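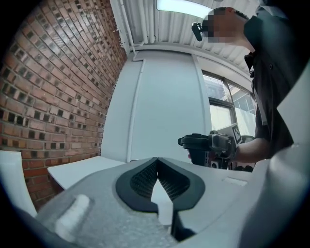
Dark shirt, lanyard or strap, gripper in hand.

Zisinwood residents evening in November - does the annual pass count or not??

millrace_jo
Quick one before I book. Free residents evening at Zisinwood in November, the page says free to anyone with a Caleck zip code, proof at the gate. We moved out to the county road in spring so no Caleck zip anymore but we DO have the family annual pass. Does the pass get us in? Page says nothing. Booking form on Kedero just asks for zip and then spits me out.

dutchoven62
No. Residents only. Pass is for regular daytime opening, says so on the back of the card.

millrace_jo
Back of my card says "all public opening days." An evening for residents is still a public opening isn't it?

dutchoven62
Evening. Not day.

Pennywhistle
oh come on dutch. "Days" doesn't mean daylight. We got into the harvest supper on the pass two years running, the music part anyway, had to pay for the food.

kb_turnpike
Harvest supper was a different setup. That was run by the site. Residents evening gets paid for out of the county grant and the grant is for Caleck people. Thats why they check the zip. I don't love it but there it is.

Pennywhistle
Where does it say the grant is only Caleck? Genuinely asking. My sister is in the next town over and got in last time, showed a library card.

kb_turnpike
It was in the newsletter. The summer one I think. Will look for it when I'm home

orchard_row
Can we also talk about the form. Put in my zip, which IS a Caleck zip, picked the 6pm slot, typed in four names, hit submit, back to the start. Three times. Phone and laptop.

gristle_and_bran
Same. Worked when I left the "how did you hear about us" box alone. If you pick anything in there it dumps you.

orchard_row
That did it. Thank you! Booking ref ends in 469 so they must be filling up if those go in order.

gristle_and_bran
Mine ends 697 and I booked before you, so no, don't think they go in order lol

millrace_jo
ok but back to my actual question

Tansy
Jo, just call the office. They're nice. Ask for Sushil Malhotra, he does the events now. Left a message in the morning and he rang me back by lunch about the stroller thing (strollers ok everywhere except the upper floor of the Agarwal building, stairs are too narrow, there's a spot to leave them at the bottom)

millrace_jo
Left a message. Will report back

dutchoven62
My bet is he says no. And he should. We pay county tax for it, people who live here. Every year it's the same, parking lot full by six and half the plates are from who knows where. Last year I stood 40 minutes for cider. Forty. On a night that is supposed to be for the town.

Pennywhistle
Jo lived in Caleck most of her life and moved up the road in spring. She's not who knows where.

dutchoven62
Didn't say she was. Rule's a rule tho.

heddle
The cider line was long because there was one register, not because of out of towners. I was in it too. They ran out of cups and somebody had to walk back to the kitchen for more.

kb_turnpike
Found the newsletter. It says "free for Caleck residents, with thanks to the county." Doesn't say anything about passes one way or the other. So I was half right. Also says pass holders "may bring one guest to selected evenings" and does NOT say which evenings. Great.

orchard_row
Selected by who

kb_turnpike
Doesn't say that either

Tansy
While we're on it, is the print shop open for this one? My son only cares about the print shop. Last time it was dark and roped off and he sulked all the way to the car.

heddle
Print shop yes, weaving shed yes, bakehouse only until 8. I'm on the weaving so come say hi. If you want bread go there FIRST. Do not do what everybody does and go left to the gift shop, you'll come back around and it will be gone.

Tansy
Bakehouse first, print shop second. Got it. Is it the caraway loaf again?

heddle
Don't know. Not my department, I just smell it

gristle_and_bran
Parking, since dutch brought it up. Lower lot has that awful rut by the gate still. Use the field behind the church if you have anything low, it's a five minute walk and there's a path. Bring a flashlight though, no lights along the hedge.

Pennywhistle
Field was locked at the spring fair??

gristle_and_bran
For the fair yes, there were sheep in it. No sheep in November. I think.

millrace_jo
OK heard back. Sushil says pass holders can come, any zip, but we go on a seperate list and have to email him the pass number and names, can't do it through Kedero. Residents get first pick of the 6pm slot, pass people get 7pm on. Fine by me, the kids can eat first. He says the page will get fixed this week.

dutchoven62
Well. At least residents get the early one.

Pennywhistle
so that's a yes then dutch

dutchoven62
It's a yes with a list.

kb_turnpike
Did he say if the one guest thing applies? My mother in law is asking.

millrace_jo
Didn't ask, sorry. Email him. He wanted it all in writing anyway.

orchard_row
Does anyone know if 6pm people get thrown out at 7 or can you stay

heddle
You can stay. It's just for the gate.

Tansy
See you in the bread line

kb_turnpike
Emailed re guest. Will post when I hear.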